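From: Mahlet Worku
To: traten-list
Date: Mar 16, 2025
Subject: Re: [traten] how many cloth examples before retraining?

> We have 67 runs of the white cloth on the Rillis arm.
> Is that enough to retrain, or should we wait?

Wait until you have 100. We retrained Plirero too early in June and it learnt one corner and nothing else.

Move the cloth between runs and keep the failed grasps, but put them in their own folder. Four of us can share the labelling. Tamiru holds 2000 older runs, mostly boxes, so I would leave those out for now.

The wrist view is below.

Mahlet
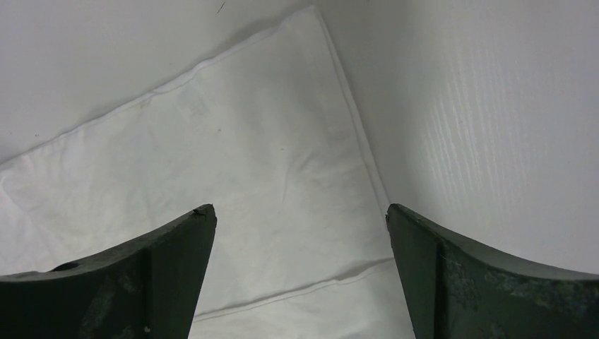 Should a run be thrown away if the operator pauses halfway through?

Keep it, and trim the pause before you label it. Long still stretches teach the arm to stop.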